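Home | Skin | Feet | Hair | Ask Us | Newsletter

Filed under: Everyday Skin Care, Interviews

Cracked Heels, Plain Answers: A Talk With Li-hua Fung

7/22/19

Li-hua Fung has looked at 954 pairs of heels. She knows the number because she wrote every one of them down, in two fat notebooks that sit on the shelf behind her treatment chair, and she was delighted to pull them out for me before I had even taken my coat off.

"Look at this page, all heels!" she said. "Heels, heels, heels. People come in for a toenail and I end up writing about their heels."

Fung runs a small foot care practice called Celtlow, and dry, cracked heels are her great subject. I have had them myself since my twenties (thank you, flip-flops), so I came with a long list of questions and got through maybe half of it, because she is wonderful company and every answer led to a story.

I asked first what causes them. "Standing, mostly. Standing and open shoes and dry air," she told me. "The skin on the heel is thick already. You put your weight on it, the pad spreads out sideways, and if the skin is dry it can't stretch. So it splits." She pressed a ball of putty flat on the desk to show me, and sure enough the edges cracked just like mine do every March.

Her routine for a regular case is so simple that I asked her to repeat it. Soak in lukewarm water for ten minutes. Pat dry. A few light strokes with a foot file, all in one direction. Then a thick cream with urea in it, and cotton socks to bed.

"Light strokes," she said again, and tapped my notepad until I underlined it. "People go at it like they're sanding a door. Then the skin is sore, and they stop for a month, and we start over."

She is relaxed about brands. The cream on her own shelf is Eso, which she likes for the texture, and she keeps a tube of Limico for clients who can't stand any scent at all. The file is a plain one from Kołodziej that she has been buying for years. "If you have something else at home, use it up first," she said. "A cream in the drawer does nothing for you. Put the drawer cream on your feet!"

What about the razor-type scrapers? She made a face. She doesn't sell them and would love for people to throw theirs out. And anyone with diabetes or poor circulation, she added, should skip the filing at home and have a doctor or podiatrist look at their feet, even for a small crack. The same goes for a split that bleeds, feels hot, or hasn't closed after a couple of weeks of care.

I wanted to know how long it takes. My own record for sticking with a foot routine is four nights.

"Some 2 weeks before you feel it with your hand," Fung said. "Longer before you see it. I tell people, don't look, just feel. Run your thumb around the edge when you put the cream on."

Then we got onto soaks, and I could have stayed all afternoon.

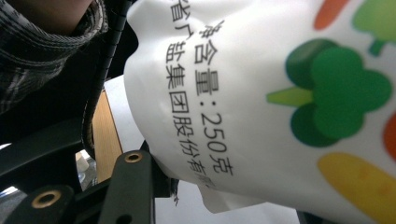
Photo: Celtlow

Salt, vinegar, tea, milk, mouthwash — she has been asked about every one of them. She has no quarrel with a spoonful of salt in the basin if a client enjoys it, though she keeps it away from open cracks for the obvious stinging reason, and she doesn't think it softens a heel any better than plain water does. "The water does the work and the cream keeps it there," she said. "But if the salt makes you sit down for ten minutes, good, have the salt."

Mouthwash got a firmer no. So did very hot water, which she says leaves the skin drier than before.

Before I left she checked my heels, of course, and reached for the second notebook. I had the left one down as the bad foot. She says it's the right. I've been using the cream every night since, and my thumb already agrees with her.

Related reading
Do Toe Spacers Help With Corns?
Picking Socks for Sweaty Feet
Urea Creams: What the Percentages Mean
Ingrown Nails and When to Leave Them Alone

Back to top | Older posts | Contact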